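Workshop Notebook - Packing Room, Kincaid Building
July, entry begun 9:40 a.m.
Kept by: H. Kapoor

Purpose of this entry: to record the current arrangement for sorting small cartons between trays and bins, and to set down the changes agreed since the previous entry. Colleagues who use the packing room are asked to read the section on bin condition before starting their next batch.

Stock on hand. The Mirketti delivery was checked in this morning against the packing slip. The slip gives 278 cartons. The shelf count after unpacking was also 278. Two cartons had crushed corners and have been set aside on the lower shelf with a note. They may be used for practice packing but are not to go out with an order. The Itari cartons ordered last month have not arrived, and the supplier has been asked for a new date.

Storage. Flat cartons remain in the tall cabinet. Made-up cartons are stored upright, printed side facing out, with no more than 24 to a shelf. The earlier practice of laying them on their sides is discontinued. Several of the lids had bowed under the weight of the row above, and a bowed lid does not close cleanly with the standard tape.

Bins and trays. The deep bins from Lulteck hold their shape well and are suitable for cartons that must stay upright. The shallow trays are better for loose items and for cartons that will be taken out again within the hour. Cartons placed in a shallow tray lean as soon as the tray is moved, so a tray is to be carried only when it is empty or filled across its full width. Bins are to be wiped out before each batch. Grit was found in the corners of two bins yesterday afternoon and had marked the underside of the cartons.

Color use. Yellow is for cartons in progress. Cream is for the other side of the transfer, whichever direction the batch is running. It was proposed that a third color be introduced for rejects, but for the present a paper tag is considered sufficient. The tag goes on the rim, where it can be read from the aisle.

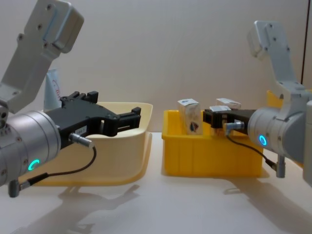 Spacing inside the bin. A bin packed wall to wall looks tidy but is slow to empty, as the first carton cannot be gripped without disturbing its neighbors. The agreed method is to leave a clear gap beside at least one face of every carton and to begin with whichever carton has the most room. Where cartons touch, the outer one is moved first. Cartons are lifted straight up until the base is above the rim of the bin and only then moved across. Dragging a carton over the rim scuffs the print, and scuffed print accounts for most of the rejects in the log.

Placement on the receiving side. The first carton goes to the far end of the tray and the rest follow toward the near end. Printed faces should point the same way. This adds a little time but saves a good deal at the labeling table, where otherwise each carton has to be turned by hand.

Table. The pale top shows tape residue quickly and should be cleaned with the mild solution only. The stronger cleaner left a dull patch near the wall side, which will not come out. Nothing is to be stored on the table overnight. Bins go back to the rack, open side down.

Tape. The narrow roll is adequate for the small cartons. Almost 30 rolls remain of the wide tape, which is too stiff for this size and tends to lift at the ends. It should be kept for outer boxes. Please do not open further rolls of the narrow tape until the one on the dispenser is used up - there were four part rolls in the drawer this morning.

Labels. The order for 1,000 labels has been approved. Until they are received, the remaining sheets are reserved for outgoing orders, and internal batches are to be marked in pencil on the base of the carton.

Open points:
Confirm the new date for the Itari cartons.
Decide whether the crushed Mirketti cartons are to be returned or credited.
Repair the left-hand castor on the bin rack. It still catches when the rack is pulled out.
Ask Lulteck whether the deep bins are sold with lids.

Entry closed 11:15 a.m. Bin rack checked, drawer cleared, part rolls of tape moved to the dispenser shelf. H.K.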